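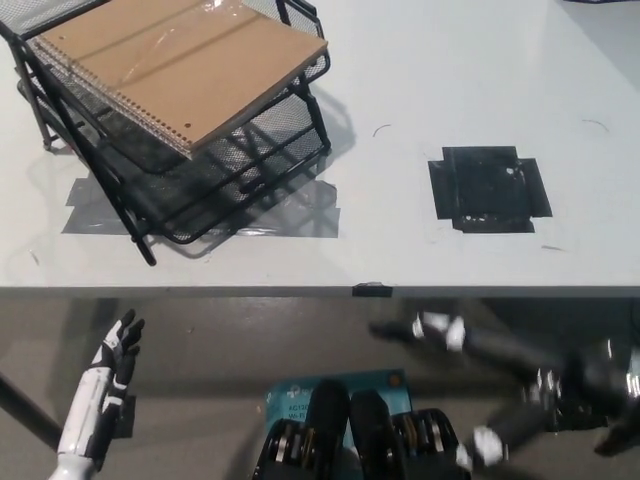 A wrapped notebook in the top tray of a wire desk organizer during hand and gripper trials at Stendelby.

Stendelby has finished the first round of a test comparing hands and grippers on ordinary office items, the company said in a note dated September 10, 2023. The work began in March at its lab in Drorbridge.

The test uses a white table with a black mesh letter rack and a spiral notebook still in its clear plastic film. The table is marked with tape. An operator starts each run from the same position, and the notebook has to be lifted out of the rack and set down flat.

Three end effectors were tried. Two came from Gadberg, a jointed hand and a two-finger gripper, and the third was a suction tool from Olatunji. In all, the team logged 446 runs. Each one was stopped after 30 seconds if the notebook had not left the tray.

Stendelby said the two-finger gripper had the fewest dropped notebooks, with 15. The jointed hand dropped 54, most of them when a fingertip slid on the film. The suction tool held well on flat plastic but lost its seal where the wrapping was creased, and it was pulled from the last set of runs for a new cup.

Camera placement was also checked. A view from the head was good enough to find the rack, but the thin black rods and their shadows on the table led to errors in judging depth. Adding a second camera at the wrist fixed most of those. The controller settings were kept the same for all three tools.

The next round will use the same rack with loose paper and envelopes. Gadberg is supplying a softer set of fingertip pads for the jointed hand, and Stendelby plans to post the full run logs once that round is done.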